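Put the simulator in the first budget
Nneka Ogundipe
6 October 2022

Every delivery robot budget I get asked to look over starts with the robots. Fair enough, they're the fun part! Somebody has a quote for 6 units, a line for spare wheels, a line for insurance, and then way down near the bottom, after the branded jackets, there's a small number marked "software and testing" that I suspect was picked to make the total come out even.

I'd like to make the case for turning that sheet upside down. Buy the simulated street first. Buy 2 robots after that, and let everything else wait until July.

I got religion on this while helping Grendard plan its sidewalk program. They had been leaning toward a bigger fleet from Curker, and the pitch was good (I wanted one of those robots for myself, frankly). But the operations people kept coming back to plain questions. How much room does the thing want when it goes around a hydrant? What does it do when a big box is planted square in its way? You can spend a whole season finding out on real concrete, with permits and a person walking behind each unit. Or you can load up a made-up block and have some answers by lunch. 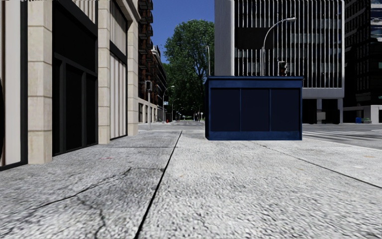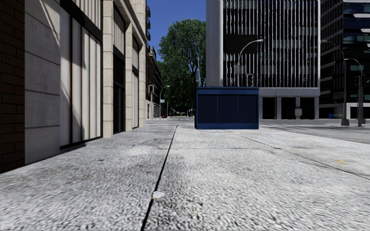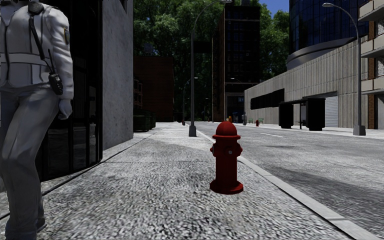
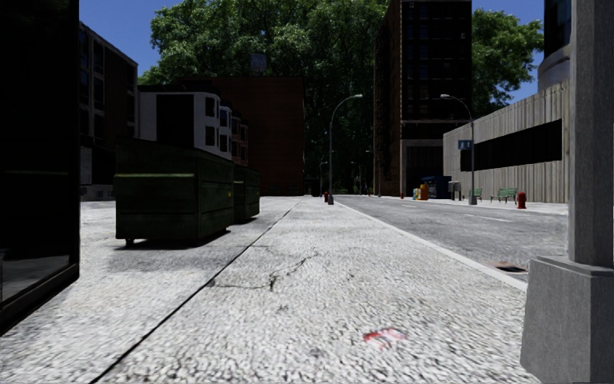
Sidewalk views from the simulated street.

What I love about this kind of tool is how cheap a bad idea becomes. Grendard ran 1,000 trips in the first stretch of planning, and a good share of them were ugly, and not one of them cost a wheel or a phone call from the city. They tried a wider turn. They tried a slower approach to corners. They moved the sensor mount up, hated it, moved it back down, all before signing for a single chassis. Try doing that with a purchase order already out the door.

Now, the license isn't free, and neither is the person who runs it. Khoo and Itilach both sent Grendard prices, and both made the finance side wince. My advice is to budget for the person first. A simulator with no one assigned to it is a very expensive screensaver, and I've seen a few. Give somebody 30 hours a week on it and let them be picky.

I also know the usual complaint, that a rendered sidewalk isn't a sidewalk. True! Dogs, slush, kids on scooters, a sprinkler that comes on sideways; you'll meet all of that outside, and you should keep money back for it. That's what the 2 real units are for. They go out and find the surprises, the surprises go back into the simulator, and the fleet order you write afterward has numbers in it that somebody can defend in a meeting.

So if your draft is due soon, move that little testing line up to the top and see what the rest of the page looks like underneath it. Then call me, I'd love to see it.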